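Staging the Clown Scenes: what we cut and why
Project report, Divina Navarro
Group Lameo

Our play was Twelfth Night. Task was to compare two school editions and see how much of Feste's part survives in each. We called them the Atach text and the Jurkudis text after the people who edited them.

Counted lines first. Took longer than planned. Atach keeps 141 lines in the scenes we picked, Jurkudis drops most of the songs and moves one to the end of Act 2.
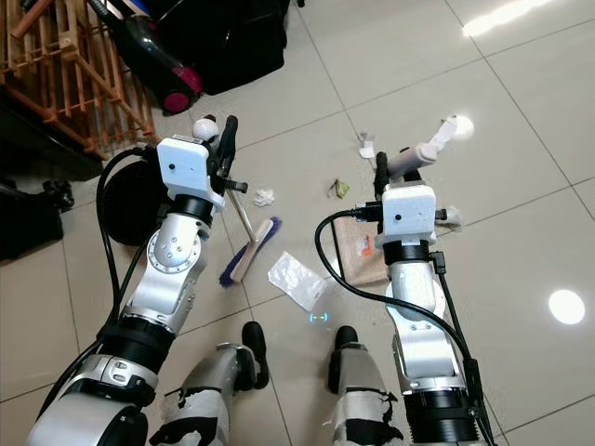 Also the notes. Atach explains nearly every pun, sometimes twice. Jurkudis has 6 notes for the whole letter scene, so a reader who doesn't know the jokes is kind of stuck. We read both out loud in class and the short one got more laughs, but maybe becuase Won read Malvolio that day.

Problem: the two editions don't number lines the same way. Prose gets split by page width. Had to redo the table by hand.

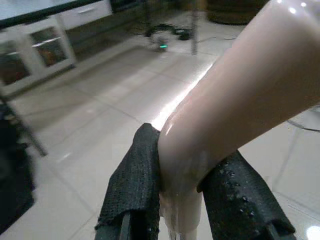
Second part was the ending. Feste's last song is complete in Atach. Jurkudis prints two verses and a note saying the rest "may be sung if time allows." We think this changes the mood alot, the play just stops on the weddings.

Still to do: check the Folio spelling for the songs, fix the bibliography, ask if the 200 word summary goes at the front or back. Final version due in September.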